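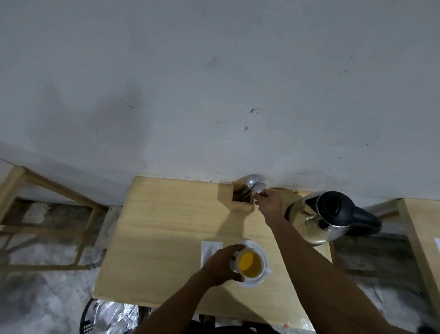 Spoons and forks in their wooden holder, against the wall.

Gerd Mühlbauer has sold windows for long enough to distrust anyone who gets excited about them. "It's a hole with glass in it," he says. "The rest is hinges."

His firm, Schwaiger, makes sliding and folding doors, most of them for people knocking through to the garden. The bestseller is the Branum, an aluminium door in 4 panels that folds flat to one side. It also comes in 6, "for customers who have fallen out with their back wall".

What do buyers get wrong? "The threshold. They want it level with the patio, then ring me in July when a storm comes in with the furniture." He fits a drain channel now and doesn't ask.

Colour is another sore point. He offers 112 shades. "I sell grey," he says. "Sometimes they take the brochure home for a month first, and then I sell them grey."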